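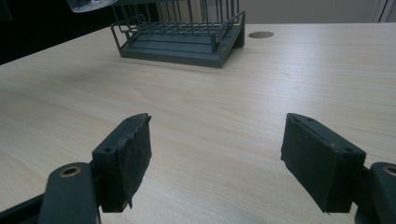

Manchitas en la mesa y un escurreplatos que no se quiere ir

Hogar > Limpieza y orden > Mesas y encimeras
Publicado el 19 de diciembre de 2023

Halldóra Þorgeirsson

Buenas. Tengo una mesa de madera clara, chapada, de la marca Galbraith, y encima vive un escurreplatos metálico gris oscuro, de varillas, con su bandeja debajo. Vive ahí porque en la encimera no cabe (la encimera la ocupa una panera heredada, y con las herencias no se discute). El caso es que a la mesa le han salido unas manchitas. Pocas y pequeñas, pero cuando les da la luz de lado parece que alguien hubiera estado probando huellas para un pasaporte. También se ven unas rayas muy tenues, que no sé si son de la chapa o de mis dos inquilinos del año pasado.

He probado con agua y jabón y se han quedado igual, solo que más limpias. En la droguería me ofrecieron un bote de Virunus, que según la dependienta «lo quita todo», y ese «todo» me dio miedo, porque la chapa también entra en todo.

Lo que quiero saber: qué le paso a la mesa sin cargármela, si tengo que poner algo debajo de la bandeja, y cada cuánto hay que levantar el trasto. En casa las visitas vienen en Nochebuena y mi cuñada mira las superficies como un perito.

Mokari

Vamos por partes, que con la chapa se hacen muchas barbaridades con muy buena intención.

Primero hay que averiguar si la mancha es grasa, agua o desgaste. Pasa el dedo: si resbala un poco, es grasa. Un paño de microfibra apenas húmedo con una gota de lavavajillas neutro, siempre en el sentido de la veta, y detrás otro paño seco. Lo de «apenas húmedo» va en serio. Si al escurrirlo cae algo, sigue escurriendo. Si la marca es blanquecina y mate, suele ser humedad metida en el barniz. Déjala destapada un par de días, sin nada encima, y luego decides. Muchas se van solas, que es el método de limpieza que mejor domino.

Las rayas tenues míralas con una linterna pegada a la mesa. Si siguen la misma dirección que el dibujo de la madera y no las notas con la uña, son veta, pagaste por ellas y conviene dejarlas en paz.

Para la bandeja, fieltros adhesivos en las esquinas, de los de dos milímetros. No pongas un mantelito de tela, que se empapa por un descuido y te pasas una semana sin enterarte. Yo levanto el mío los martes y los viernes, seco la bandeja por abajo y lo vuelvo a dejar. Se tarda menos que en leer esta respuesta.

El Virunus no lo he usado. En chapa no pongo nada que no haya probado antes en la cara de abajo del tablero, donde tu cuñada tendría que agacharse.

Pamby

pasta de dientes, blanca, de toda la vida. a mi me fue genial. bueno en una mesa de cristal

Mokari

Pamby, por lo que más quieras. La pasta de dientes es abrasiva y en un barniz satinado deja un corro brillante que ya no hay quien iguale. Lo sé por una mesilla que ahora tiene siempre un libro encima.

Halldóra Þorgeirsson

Gracias a los dos, a uno más que a otro. Era grasa en casi todas las manchas. Con el paño escurrido hasta el aburrimiento han salido, menos una, que he dejado secando al aire. Las rayas siguen la veta, así que pido disculpas públicas a los inquilinos. Los fieltros los he comprado en paquete de 30 porque sueltos no los vendían, de modo que si alguien necesita veintiséis, que avise.

El escurreplatos está provisionalmente encima de la lavadora. Cuando centrifuga suena como un tranvía, pero la mesa descansa.

Pamby

yo me quedo con diez fieltros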